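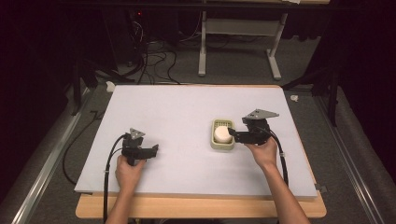 Two grippers, one green basket, and me trying to keep my elbows in.

So, robot club! I've been promising a proper post for ages and kept putting it off (sorry to the two of you who asked). It's 3/23/20, it's a Monday, I have a big mug of tea and no excuses left.

For anyone new, I joined the evening robotics class in Braltden back in the autumn, mostly so I'd have a reason to leave the house once a week. I'd never soldered anything in my life. Our end of year project is called Zillia, and the idea is that an arm learns to tidy small things in and out of a basket by copying how people do it. So before the arm gets to do anything at all, we have to do it. Over and over and over. You hold a gripper in each hand, you do the move, the recording gets saved, you put everything back and go again.

Tineke Mulder runs the class and she has set us a target of 2000 good recordings. We're on 19. I know. In our defence we'd done loads more than that, and then Ineke went through them and threw out every one where somebody's sleeve got in the way or the basket went skidding off. She was right to, but I did sulk a bit on the bus home.

What surprised me is how rubbish you become at a simple job the minute you can't use your fingers. Picking up a little white thing from a basket -- I could do that when I was one! With the grippers I come in too high, or I squash the basket rim, or I get hold of it beautifully and then turn my wrist the wrong way and it's gone. Ineke Dierckx is miles better than me. She goes in really slowly from the side and sort of breathes out as she closes the jaws, like she's threading a needle. I've started copying her, so I suppose the arm will be copying me copying Ineke.

The cables are my other enemy. I've learnt to let the left one loop well out of the way before I start, and to leave the right one lying along my arm. If you pull it tight you can feel it tugging at the exact moment you want to be steady. Also the brackets on top make the grippers feel top heavy, and my wrists ache the next day. Is there such a thing as gripper elbow? I think I've got it.

We're meant to be showing Zillia at the Honance student meet in April, if it goes ahead, which is looking less likely every time I check my emails. Tudose (the other team, lovely people, very smug) say they've got 2474 recordings already. Tineke says to ignore them and do ours well. I'm trying!

If the class does stop for a while I'm going to practise at home with kitchen tongs and a bar of soap. I had a go last night and got it into the washing-up bowl 3 times in a row, then dropped it behind the cooker, where it still is.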